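O clube de robótica que discute com um legume

Yaa Laryea chega à conversa com um portátil debaixo do braço e avisa logo que o braço robótico não veio. Nem podia: só existe no simulador. "É a grande vantagem do nosso clube. Nunca partimos nada, e por isso nunca temos desculpa para pedir material novo."

O projeto chama-se Tenero e entra em agosto no concurso Grernarier, categoria de manipulação. A tarefa cabe numa linha: levar a pinça até um alimento pousado ao lado de outro. O regulamento ocupa 39 páginas. 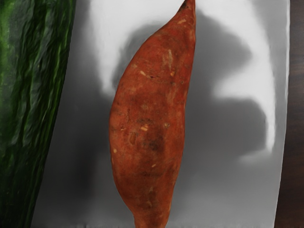 A batata-doce vista de perto, com a sombra do robô sobre o fundo branco.

"Passei 2 semanas a olhar para manchas de casca", conta Yaa. "A minha avó perguntou-me o que eu estudava e eu disse engenharia. Ela viu o ecrã e foi fazer o jantar."

Rodica Surdu, que orienta o grupo, é menos dada a lamentos. Exige 30 tentativas seguidas antes de aceitar qualquer alteração ao código, e um caderno escrito à mão. Porquê à mão?

"Porque à mão têm preguiça de mentir", responde.

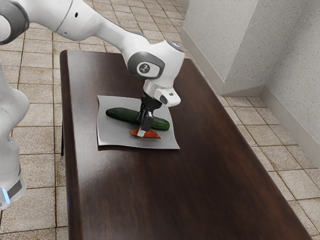 O que mais os ocupa, diz ela, é a descida. Um valor mal posto e os dedos param cedo demais, ou entram pela mesa como se fosse manteiga. A primeira versão, batizada Walten, fazia as duas coisas com igual convicção. "Tinha personalidade", concede Yaa. "Foi apagada."

E o pepino, para que serve?

"Para atrapalhar", diz Rodica. "Como os colegas de grupo."

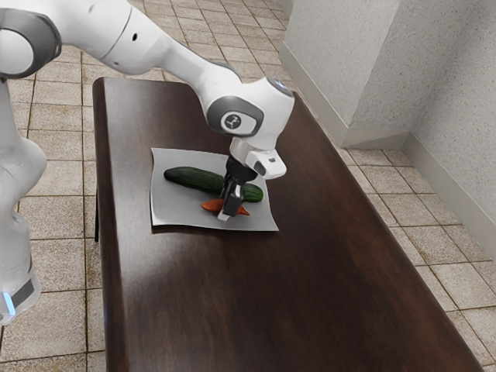
O braço do projeto Tenero sobre a mesa do simulador, com a pinça entre os dois vegetais.

Faltam os relatórios, o vídeo de apresentação e convencer a equipa Baidoo, rival de longa data, a devolver um cabo emprestado. Yaa calcula mais 20 noites de trabalho. Rodica ouve, abre o caderno e pergunta-lhe onde estão os registos de ontem.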